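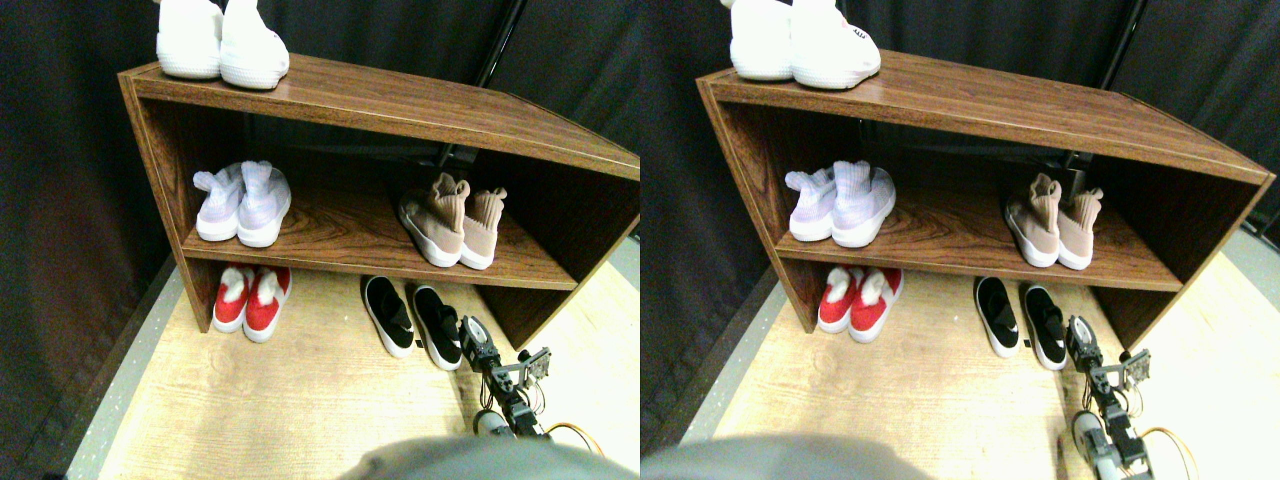
*(photo: Dirton Hallway Diaries, Mar 5, 2021)*

Shoe rack day. been putting this off for ages. thread as I go, sorry in advance

**1/** State of play: white pair up top, the knitted ones and the beige sock ones on the middle shelf, everything else on the bottom level. Red fluffy slip-ons half under the rack, black slip-ons sticking out further than the red where I trip on them every single morning

**2/** rack is the dark brown wooden one from Gravosine, 67 quid second hand. Love the grain on the top board. Do not love dusting it

**3/** rule I'm trying: top = going out today. Middle = this week. Bottom = slippers and slip-ons, pushed RIGHT in, heels to the wall

**4/** the beige ones flop. ribbed collar, no structure, lean on each other like theyre at a bus stop. Tissue paper in the ankles? Anyone?

**5/** White soles though. Why do I keep buying white soles. Four pairs with them at least. Old toothbrush + washing up liquid, then a damp cloth. Don't soak the knit ones, did that last May and they took days

**6/** measured the gap for a second rack by the door. 95 cm. The Judness one is 60 wide so it'd go in with room for the umbrella stand. The Rojanasak bench is gorgeous but £253, no

**7/** someone asked re the red pair: yes warm, yes the fluff goes flat, brush it up with a pet comb when its dry

**8/** black ones next, they want pairing up straight and shoving under. then hoover. then tea

**9/** boots are a seperate thread. theyre in the cupboard under the stairs and I'm not opening that tonight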